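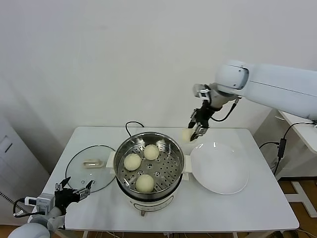

Yetunde Omoregie learned to make steamed buns from a neighbor, in a rented room above a bicycle shop, during a winter when she had very little money and a great deal of time. "I was lonely, if you want to know," she says, pouring me a second cup of tea before I've finished the first. "And Mahtab Shirazi across the landing was always cooking something that came under my door."

That was long before Inholm, the Tuesday-to-whenever supper club she now runs with her cousin Ladi Lawal out of their front room on Treloar Street. They've fed 417 people so far (Ladi keeps the tally in a school notebook, and reads it out to me with some pride).

I ask what makes a good dough and she laughs for quite a while. "Patience, and I don't have any! My first ones were like erasers. Mahtab ate two of them and asked for the recipe, which was very kind of her." These days she mixes in the morning, goes off to do the shopping, and tries not to lift the towel when she gets back. She likes a soft flour, a little sugar and milk that has lost its chill. "And room between them in the steamer. People crowd them in and then they're sad when they stick."

The fillings wander all over the place — red bean, peppered mushroom, a smoky bean stew her grandmother used to serve with rice. Ladi would happily eat them plain. "With butter," he calls from the hallway. "Put that in!"

They've been asked about opening a proper restaurant, and there was even a visit to a place in Plevine with seats for 100. Yetunde walked around it twice and went home. "Fourteen at my table is already noisy," she says. "I like to hear what people are saying." She'll start a beginners' class in June, if she can find enough rolling pins.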